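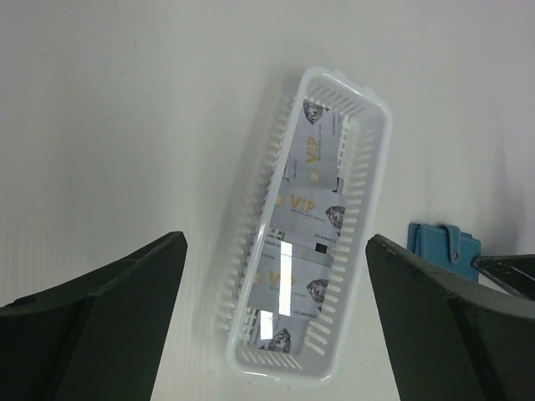
Fukitz Front Desk: Cards in the tray are the ones members handed back at our counter. All of them fail at the door reader and all of them come up as "not issued" at the register. Please don't tell us to wipe them again, we have done that.

Ticket 3571
Opened: October 18, 2021
Site: Fukitz, Flilton branch
Category: Membership cards / validation
Priority: Medium
Status at open: New

Reported problem
VIP cards from the newest batch are rejected at the front door and at the register. Older VIP cards work at both points. Standard cards work at both points. The branch is letting affected members in by name lookup, which takes longer and does not record the visit against the card.

Support, first response
Cleaning is not required. "Not issued" at the register means the number was read and then not found in the active list. A dirty or scratched card gives "no read" instead. Please confirm the following:

1. The exact message on the door reader display.
2. Whether the number typed in by hand gives the same result as the scan.
3. Whether any card from the newest batch has worked at any time.
4. The batch number from the label on the carton the cards came in.

Keep the returned cards together in the tray and do not put them back in the drawer with unissued stock.

Fukitz Front Desk
1. Door reader shows "Refused 13".
2. Typed by hand, same result. We typed the number after "NO" and left out the letters.
3. Not that we know of. One member said hers worked in the morning but the door log has nothing under her number.
4. Carton says batch 203. The delivery slip says 203 as well.

Support
Code 13 is "number outside valid range". This agrees with the register result. The reader is working and the card is being read. The fault is in the range table or in the numbers printed on the cards.

Range table for Flilton, pulled from the server:

Batch 151, VIP, active
Batch 203, VIP, pending

A batch stays pending until the supplier's number file has been loaded and the branch has confirmed receipt of the carton. Batch 203 has no number file attached. Receipt was confirmed in May. Cards from a pending batch should not have been handed out, but the register does not block this at present. A separate request has been logged for that.

Next step is with the card supplier, Boonchu. Number file requested.

Fukitz Front Desk
Is there anything we can do at the counter in the meantime? The name lookup is holding up the line after work. We also have two members who want their old cards back and we have already cut those up.

Support
Yes. Issue a temporary pass from the register:

Members > Find > Card > Temporary > 7 days

Attach the pass to the member record, not to the card number. Temporary passes open the door and give the VIP rate. They can be renewed once. Do not edit the card number on the member record. If it is changed now, the record will not match when the batch goes active and each one will have to be corrected by hand.

Old card numbers can't be reactivated after they have been marked destroyed. Use the temporary pass for those members too.

Support, update
Number file received from Boonchu. Load failed with a format error. The file has the card numbers with leading zeros removed, so the lengths vary. The server accepts fixed length only. File returned to Boonchu for correction.

Fukitz Front Desk
Temporary passes are working at the door. At the register the VIP rate comes up on drinks and towels but not on guest entry. Same for every pass we tried.

Support
Confirmed on the test register. Guest entry is priced through the Skerkus add-on, which looks at card type and does not recognize the temporary type. Workaround: ring up guest entry as standard, then apply discount key "VIP guest" before payment. Skerkus setting to be changed separately, no branch action needed.

Support, update
Corrected number file received. Load completed without errors. Batch 203 set to active for Flilton. The door reader refreshes its list overnight. To force it sooner, hold the reset button on the controller in the back office until the light turns green, then wait for the door display to show "Ready".

Please test with two of the returned cards, first at the door, then at the register.

Fukitz Front Desk
Reset done. First card opened the door and shows as VIP at the register. Second card opened the door, but the register still said "not issued".

Support
The register keeps its own copy of any number it has refused that day. Sign out of the register, choose Clear Local List, sign in again and scan the second card.

Fukitz Front Desk
Cleared. Second card is now fine at the register. Went through the rest of the tray and they all scan. Members are being called to pick them up.

Support
Remove the temporary pass from each member record when the card is collected. If both are left active, the visit is counted twice.

Cause: VIP batch handed out while still pending; supplier number file missing, then supplied in the wrong format.
Fix: corrected file loaded, batch activated, door controller reset, register list cleared.
Open items: register block on pending batches; Skerkus guest entry rate for temporary passes.
Status: Resolved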